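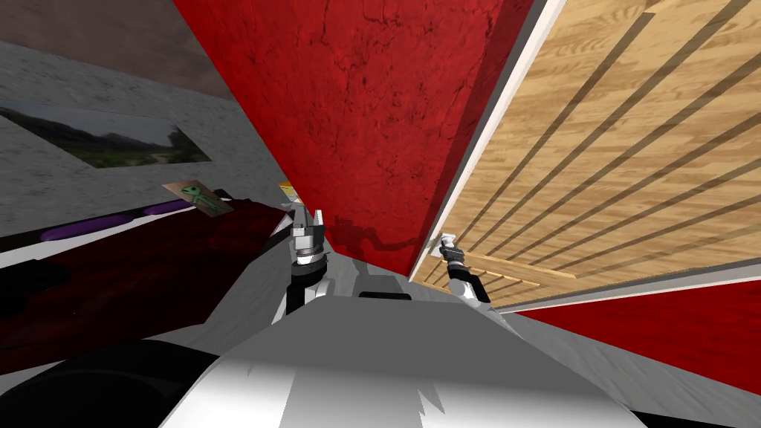
슬라이드 1. 렌더링 장면, 오른쪽 그리퍼가 흰색 문손잡이를 잡은 상태

소극장 뮤지컬 재공연, 무대 전환 어떻게 줄였나
발표 메모 / 2019-01-10

시작. 인사 짧게. 마이크 확인. 물 챙길 것.

오늘 얘기는 Harasym 재공연. 초연 말고 재공연만. 초연 얘기 나오면 질의응답으로 넘기기. 시간 없음.

배경부터
- 초연은 Plulthorpe 극장. 대극장. 뒷무대 깊고 날개 넓고. 플라이 다 있음
- 재공연은 Onda 소극장. 날개 한쪽뿐. 플라이 없음
- 같은 대본, 같은 노래. 장면 전환 11번. 이걸 그대로 다 들고 들어감
- 첫 런스루 때 전환이 노래보다 길게 느껴졌음. 객석에 앉아 있던 우리끼리도 하품

(여기서 한 번 쉬고. 웃으면 기다리기)

뭐가 문제였냐
암전. 암전이 너무 많았음. 장면 끝, 암전, 세트 밀고, 조명. 또 암전. 대극장에서는 오케스트라가 채워줬는데 소극장은 연주자가 두 명. 건반이랑 첼로. 바퀴 소리 다 들림. 2막 발라드 직전에 침대 굴러가는 소리... 이건 녹음 있음. 틀까 말까. 시간 보고 결정.

바꾼 것 첫째, 세트 수
침대 뺌. 계단 뺌. 계단은 안무 쪽에서 반대가 심했음. 계단 위에서 부르는 넘버가 있어서. 결국 탁자 위로 올라가는 걸로 합의. 탁자가 술집도 되고 배도 되고. 관객은 잘 따라옴. 생각보다 훨씬.

둘째, 누가 옮기나
전환수 안 씀. 앙상블이 노래하면서 옮김. 처음에 배우들 싫어함. 당연. 동선 외울 게 두 배. 대신 전환을 아예 안무로 짜줬더니 분위기 달라짐. 의자 드는 박자까지 악보에 적음. 악보 사본 한 장 보여주기 (다음 슬라이드)

셋째, 소리
새 음악 안 썼음. 앞 넘버 후렴을 건반이 느리게 한 번 더. 그 위에 대사 먼저 들어옴. 장면이 겹치는 느낌. 작곡가 허락 받는 데 시간 좀 걸림. 이 부분 꼭 말할것, 허락 먼저 받으라고.

넷째, 암전은 2번만
1막 끝, 그리고 장례식 뒤. 남겨두니까 오히려 세짐. 장례식 뒤 암전에서 객석 조용해지는 거, 매회 그랬음. 조명 감독이 제일 좋아한 부분.

실패한 것도 얘기
- Sterkero 회전판. 빌려서 써봤음. 바닥이 안 맞아서 삐걱. 테크 리허설 하고 반납. 대여료는 못 돌려받음
- 커튼 뒤에서 옷 갈아입기. 비침. 관객이 다 봄. 가림막 하나 더 세우고 해결
- 앙상블 한 명 빠지면 전환이 통째로 무너짐. 커버 배우한테 노래만 가르치고 의자 동선을 안 가르쳤었음. 우리 실수. 진짜 아찔했던 회차 있음, 길게 말하지 말기

결과
6월 폐막까지 총관객 2,294명. 소극장 규모로는 만족. 리뷰도 전환 언급한 게 있었는데 "숨 쉬듯 넘어간다" 비슷한 말. 정확한 문장 찾아서 넣을것 → 못 찾으면 빼기
공연 시간도 줄었음. 인터미션 빼고 막차 시간 걱정 안 해도 되는 정도. 지방 관객한테 이게 컸음

바로 써먹을 것 정리 (슬라이드 넘기고 천천히 읽기)
전환표를 첫 연습 전에 만들기. 테크 주간에 만들면 늦음
소품 자리는 무대감독이 아니라 배우가 직접 테이프 붙이게. 기억을 더 잘함
커버 배우 전환 연습 따로 잡기
암전은 하나씩 지워보고 아쉬운 것만 다시 넣기

질의응답 예상
예산? → 세트비는 줄고 연습 기간이 늘어서 거의 비슷했다고 답하기
초연 팀 반응? → 좋게좋게. 계단 얘기는 하지 말기
아역 있는 작품도 되냐? → 됨. 대신 무거운 건 어른만. 아역은 모자, 바구니 정도
대극장에도 맞나? → 잘 모르겠음. 해본 적 없다고 그냥 말하기

끝나고 로비에 악보 사본 놔둠. 가져가도 된다고 말할 것. 대본은 안됨, 저작권
다음 발표자한테 리모컨 넘기기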